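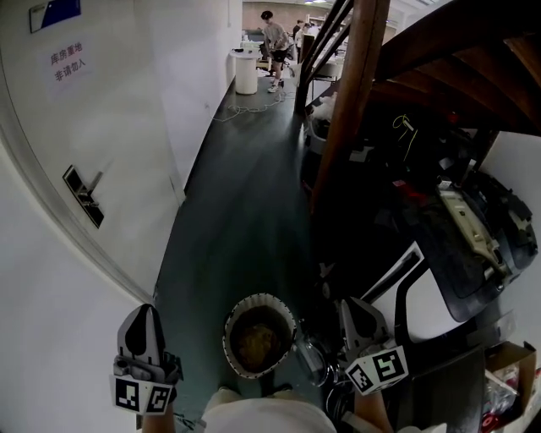
Tarov Court Tenants' Association
Minutes of the regular meeting, 23 March 2006
Held in the second-floor lounge, 7:00 p.m.

In the chair: Sunita Ferreira
Also present: units 2A, 2C, 3B, 4A, 4D and 5C. Mr. Petrenko (3A) joined during item 3 and asked that items 1 and 2 be repeated. They were not.

1. Minutes of the last meeting
Approved with one correction. 4D did not "shout" about the recycling. 4D "raised the matter." The secretary has changed the wording and keeps her own opinion.

2. Heat
Pladik, the boiler firm, came twice in the past month. The first visit established that the boiler was off. The second turned it on. The invoice for both is $600, and 2C wanted to know if we could have just the second one. Chair will write to Pladik and ask for an itemized bill. Radiators on five are still cold at the far end. 5C has been told to bleed them and would like to be told how.

3. Laundry room
The left dryer takes quarters and gives nothing back, heat included. Movutel has quoted $900 for a rebuilt one with a six-month warranty. 4A thinks her brother-in-law can fix the old one for a case of beer. It was recalled that he also fixed the intercom. Motion to accept the Movutel quote carried, 5 to 1, 4A against.
Wash hours stay as posted, 6 a.m. to 10 p.m. The tenant who runs a load of sneakers at 5:30 was not named, but was looked at.

4. Bicycles in the stairwell
Long discussion. The landlord's letter says no bicycles on any landing. 3B says his is on the stairs, between landings, and that he has read the letter carefully. Chair said she would rather not find out what the fire inspector makes of that argument. 3B will move the bicycle to the basement once someone finds the basement key. 2A believes she had it in September.

5. Courtyard
Mr. Petrenko offered tomato seedlings again. Last year's were a success with everyone, squirrels especially. Agreed that he may use the south bed, and that the hose goes back on its hook afterward – this was said three times so that it could be minuted once.

6. Piano, 4D
Complaint from 4A about practice after nine. 4D said it was Schubert. 4A said she knew what it was by now. Both agreed to try a nine o'clock stop on weeknights until the next meeting.

7. Other business
The lobby bulb is out. 2C has a bulb, 5C has a ladder, and they will speak to each other.
Mr. Petrenko asked again about item 1.

Adjourned 8:50 p.m. Remaining cookies went home with 2A. Next meeting to be posted by the mailboxes, under the old one.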